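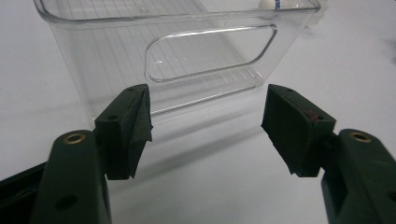 PART TWO: CHOOSING THE KIT

Chapter 6
Buying a pair of hands

Every catalogue of robot teaching tools has a page on which somebody puts small objects into a container. The prose on that page will speak of dexterity. What you are being sold is a pair of grippers, the cables that go with them and an invoice.

In this chapter we take one such offer apart. The Ravn hand set, sold by Dotel, is a kit for recording how a person picks things up, so that a robot arm can later be taught to do likewise. You hold one gripper in each hand and work through a task, and the kit stores your movements. Dotel lists the pair at 2465 euros, with software from Lusent included for the first year. The price for the second year is given on a separate sheet, in smaller type.

Halldóra Holst, who bought two sets for a college workshop in August, warns against judging such a kit by its motors or its brochure. Look at the pads first, she says. Green foam over a wedge-shaped tip grips kindly and wears quickly, and a covering that has begun to fray at the edges has a different hold from a new one. Replacement pads cost 166 euros a set. She now enters them in the budget under stationery, where they attract less attention.

Clear plastic deserves a word too. A transparent bin is cheap, stackable and hard on cameras, which see the rim shine and then have to guess at the rest. If a supplier demonstrates only with a nice solid cardboard box, ask politely for the clear one.

The shuttlecock is a better test than it looks. It has a firm end and a fussy end, and it lies on its side pointing wherever it likes. With three on the table beside a clear tray, facing different ways, the person holding the grippers must choose an approach for each, and it is these choices you are paying to record.

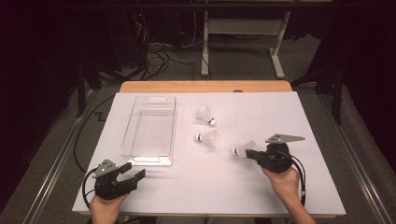

6.1 What the price leaves out

Thodoris Tzanetos, who reviews equipment for the training firm Usico, begins with the cables. They need somewhere to go, and the floor usually volunteers. Allow for a table, a plain board to work on, stands and a room you can spare for weeks — Dotel suggests 1000 recordings for a simple task and 3000 for an awkward one. Its quotation covers none of the wages.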